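July – By the Jindale Local desk

Water will be shut off on the east side of Jindale overnight while crews replace a worn-out valve under Mutus Street. Off at 11 p.m., back on by 6 a.m. if all goes well.

The town says 200 homes and 13 businesses are affected, everything between the rail line and Bae Park. Notices went on doors last week but several residents on the north end told us they never got one. The town is looking into it.

Contractor Jelix has the job. Mutus Street will be down to one lane until the morning, and the number 7 bus will skip its two stops by the park.

What to do – fill a few jugs before bed, and turn off the ice maker. Once service is back, run the cold tap at the kitchen sink untill it's clear. Could take a few minutes. Leave the dishwasher and the washing machine for later in the day.
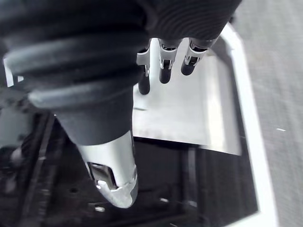
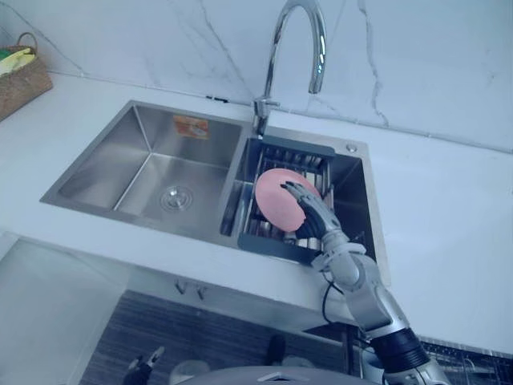

The old valve is 26 years old and has leaked twice since winter. A second one, near the school, is due for replacement in the fall. No date for that yet. Bottled water can be picked up at the fire hall from 9 p.m., one case per houshold, bring something with your address on it.

Recent items
Bae Park splash pad hours extended
Library roof bids are in
Rail crossing to close for track work
Yard waste pickup moves to mornings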